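Troda Help > Grippers and end effectors > Comparing hardware

Two-finger adaptive gripper vs plain parallel gripper for stemmed glass and small metalware

Asked in April. Viewed 2542 times. 2 answers.

Question

We have a two-arm bench cell and are choosing fingers for it. The arms are already bought and are not up for discussion. At the moment both carry the same kind of two-finger adaptive gripper with jointed black fingers. The alternative is a Bekden parallel gripper, straight stroke, flat jaws, which a supplier has offered us on loan.

The test task is making a simple iced drink. One arm handles a steel jigger (the double-cone sort), the other is meant to deal with ice from a bowl and steady a wine glass when needed. I picked the task on purpose as it has a hard shiny object with a waist, a thin transparent object, and loose pieces of irregular size. If a gripper can manage all of those I am content to use it for the rest of our bench work.

What I have so far on the present grippers:

Jigger: picks up well from standing. The difficulty is that it can settle at an angle in the fingers, and the angle is not the same from one grasp to the next. The pour then starts early or late.

Glass: approach from above, fingers either side of the rim. I have the force set at the lowest value the controller accepts. I don't trust it.

Ice: poor. Single cubes slide out when the fingers close, and if I go deeper into the bowl a fingertip touches the side. 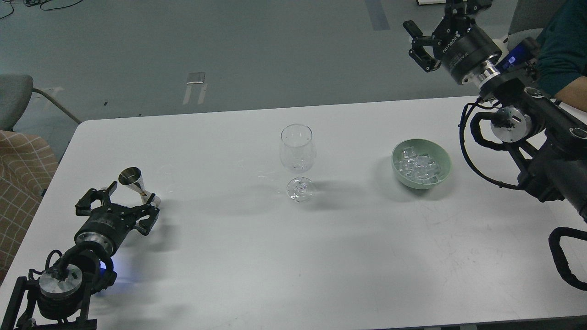 Control is position only on the arms, with gripper width and force commanded separately over a serial line. The Goodwin controller that came with the cell will read back finger position but it does so slowly, and I have not found a way of getting current out of it. There is a head-height camera looking down over the table and nothing on the wrists.

I would like to know:

Would a parallel gripper fix the jigger angle, or will I have the same trouble with flat jaws?

Is a rim grasp on a wine glass sensible at all, or should I be going for the stem?

Should I spend the money on a wrist camera before I spend it on grippers?

I can put up with slow. Cycle time isn't a concern at this stage.

Edit: somebody asked about the table. It is a plain white matte top. Small spills are hard to pick out on it from the camera, and so is the glass.

Edit 2: somebody else asked about fingertip material. Whatever was supplied. No pads added.

Answer 1 (marked as accepted)

I ran a similar comparison on one arm last year, with the same type of parallel gripper and a jointed one from another maker, so some of this will carry over and some won't.

Jigger first. The angle comes from the shape of the object more than from the gripper. A double cone has only one narrow place where two opposed contacts are stable, the waist. Above or below it the wall slopes and the fingers push the part up or down until something stops it. Jointed fingers make this worse as they conform to whichever cone they meet first, and each finger can conform by a different amount. Flat jaws on a parallel stroke will centre the part better across the jaws. They do nothing for rotation about the line between the two contacts, and that is probably most of the error you see in the pour.

So the parallel gripper would be better but would not cure it. What cured it for me was a pair of fingertips with a shallow V cut across them, vertical when the gripper is horizontal, with the edges of the V spaced so that they bear on both sides of the waist. I made them in nylon with a strip of silicone glued in. You can fit tips like that to the jointed fingers too if the tip link is removable. Check the maker's drawing, as some of them have the pad screwed on from the back and you need to take the last joint apart to reach the screws.

Before making anything, measure the spread. Command the same grasp 45 times, replacing the jigger on a pencil mark each time, and read the angle off a side view against a printed protractor. If the spread is within 2 degrees it isn't your problem and you should look at the pour trajectory. Mine was far outside that with bare fingers. I did not keep the number, sorry.

On the glass. A rim grasp from above is acceptable for steadying and bad for lifting. The rim is the thinnest and weakest part of the glass and a tulip bowl narrows towards it, so fingers that go down over the outside are touching at the rim or just under it and nowhere else. Any sideways error in the arm goes straight into bending the rim. With position-only control you have no warning of it. The stem is much stronger in compression but it is short, it is narrow, and a full bowl above it wants to tip. The place I would choose is the outside of the bowl at its widest, from the side, gripper horizontal, soft pads. Jointed fingers are good at this one since they wrap a little. It is the one place where I would pick yours over the parallel type.

If your arm can't get the wrist low enough to come in from the side without hitting the table, raise the glass on a block. Cheap and effective.

On force: the lowest setting is not the same as a low force. On most of these grippers the setting scales motor current, and below a certain value you are mainly seeing friction in the linkage. The impact when the fingers arrive matters more. Close fast to a width a few millimetres wider than the object, stop, then close again at minimum speed. That alone stopped me chipping things.

Ice: give up on fingers and let the arm hold a scoop. Either gripper will hold a flat handle perfectly well. Picking single cubes out of a heap is a perception problem and a wet-contact problem together, and neither gripper was made for it.
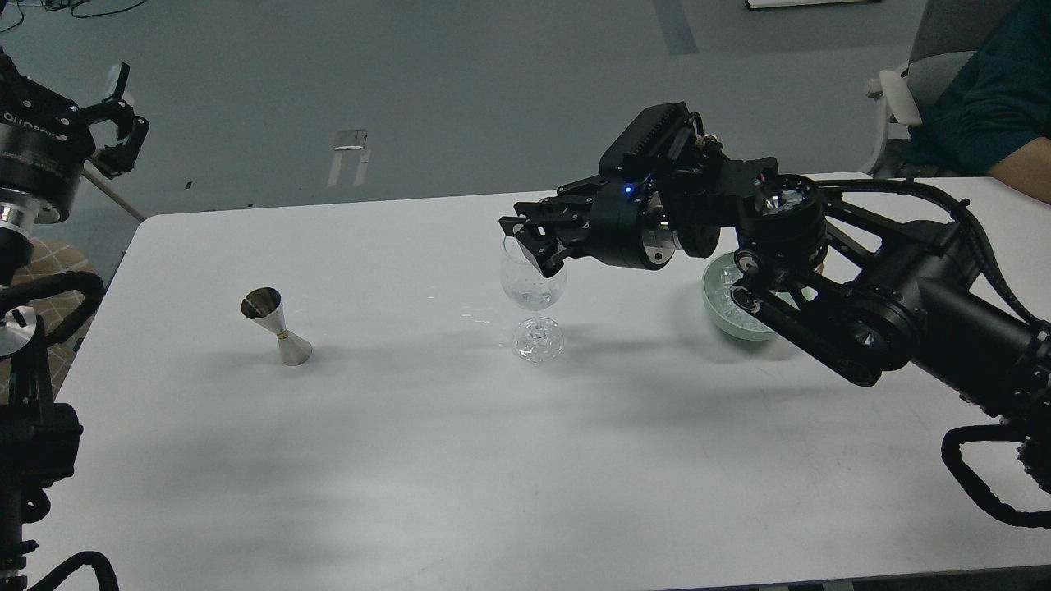

Does the choice of controller limit which gripper can be used?

It can, and the limit is usually in the feedback path. Nearly any controller can send open and close commands to either type, through a digital output or a serial register. What differs is how often it polls the gripper and which values it passes back. If finger position arrives only twice a second, the two-stage close described above has to run with fixed waits, as the program can't react to contact in time. A separate small computer connected directly to the gripper's serial line gets round this, provided the arm controller is not also trying to talk on that line. Look at the register list for both devices before accepting the loan unit. If motor current is published by the gripper and simply ignored by the controller, the separate computer will recover it as well.

As for the wrist camera, I would buy one before the grippers, but for the jigger and the bowl, not for the glass. Clear glass on a white top is hard for any camera, depth cameras especially. Put a dark mat under the glass, or use a fixed location for it and don't try to see it at all. I used a coaster screwed to the bench.

Order I would do things in:

Dark mat and fixed glass position
Two-stage close
Measure the jigger spread
V tips
Wrist camera
Then the loan gripper, if you still want it

Comments on answer 1

Useful, thanks. The tip link does come off, two screws from the front. I will do the jigger measurement before anything else. I had not thought about friction in the linkage at the low end of the force range.

Be careful with glued silicone near anything wet. Mine peeled after a fortnight. Mechanical clamping of the strip is better.

Agreed on clamping. Mine was glued but it was also not used for long.

What width do you stop at before the slow close? I tried 5 mm over on a tumbler and it was not enough when the tumbler was off centre.

Depends on how well you know the position. Add your placement error on both sides and then a bit.

Answer 2

Get the parallel one. We have Kovach grippers on three cells, which are parallel, and never had an angle problem. Jointed fingers are for picking odd shapes out of bins. Also buy a plastic wine glass for testing, they cost next to nothing.

Comments on answer 2

What parts are you gripping? If they have flat sides then of course there is no angle problem.

Machined blocks mostly. Fair point.

The plastic glass is a good idea for path checks but don't set force on it. It flexes, and the slow close will look gentler than it would be on real glass. It also weighs less, so a grasp that drags it along the table may only rock the real one.

Does anyone have the stroke figure for the Bekden? The sheet I have gives total travel on one page and per-jaw travel on another and they do not agree.

The one I had was labelled with total travel. Measure it with calipers when it arrives.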